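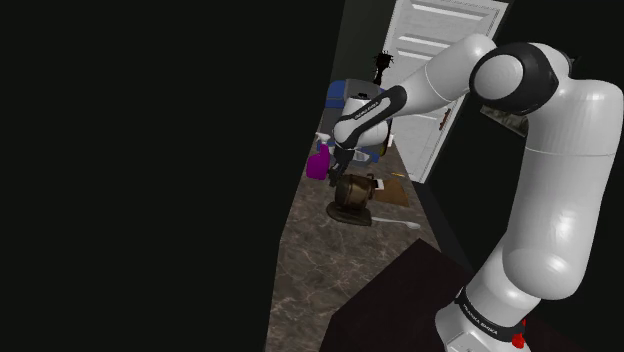 Sim rules for the Treller kitchen set, please read before you upload

torque_lite
Rule 4 again: an episode that starts with the gripper already over the pot gets tossed. I pulled 66 of those on Wednesday.

brirnitz_bob
Rule 4 says "clear of the target." Hovering is clear. It isn't touching anything.

torque_lite
By that logic my car is clear of the garage door.

mopbucket
Put a number in it then. Hartley rules say 23 cm and people mostly quit arguing.

brirnitz_bob
23 is silly on a counter this crowded. You'd start with your wrist in the spray bottle.

torque_lite
Fine, draft something. Until then 4 stands — and log your seeds.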